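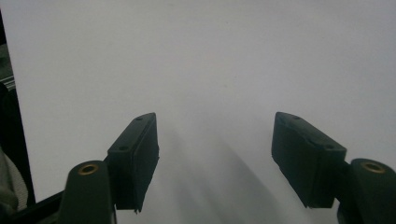

Fingers open over a clear patch of table – the pose we begin every demonstration from.

Teaching a pick by hand: snack packets

I love this part of the job. You take the gripper in your own hand, do the task the way you'd like the robot to do it, and the recording becomes the lesson. No code, no joystick, just you and a packet of crisps! This is how we do it at Skallcombe, using the method Américo Bettencourt wrote up for the Sesimero project in July.

Getting ready

Clear the table and wipe it down. Check the finger pads, and wiggle each linkage to make sure the pins haven't worked loose. Set the recorder to a new session and give it a name you'll recognise next week (mine are all named after cheeses, which I regret).

Open the fingers fully and hold them over bare table while you breathe in and out once. Then start.

The pick

1. Come in slowly, with the fingers either side of the packet.
2. Close until the film starts to wrinkle, then stop squeezing. Crushed crisps mean you went too far.
3. Lift straight up, a hand's width is plenty.
4. Hold still for a moment before you carry it anywhere.

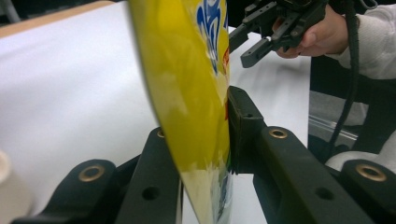

A yellow packet between the pads, with a second gripper held over the table.

If two of you are working, agree beforehand who moves first. Joaquim Henriques and I say "mine" and "yours" out loud, and it has saved us a lot of knocked fingers. Keep any cables on your own side and don't reach across your partner's gripper.

Putting it down

Lower the packet until it touches, open the fingers, and back away along the path you came in on. People tend to fling the gripper aside once they've let go – it's a hard habit to break! The robot will copy that too, so stay tidy right to the end. 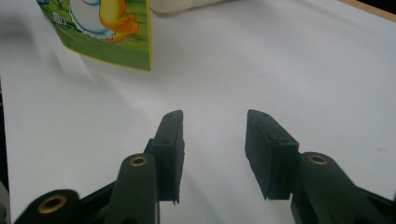 Move the packets between takes. Turn one round, stand one up, slide another towards the edge of the table. We record 30 takes before a tea break and aim for 1000 in a full set. Keep the fumbled ones in a separate folder and label them as fumbles, as Américo likes to go through those himself.

When you've finished, play back the first take and the last one side by side. If the last looks rushed, record a few more tomorrow with fresh arms.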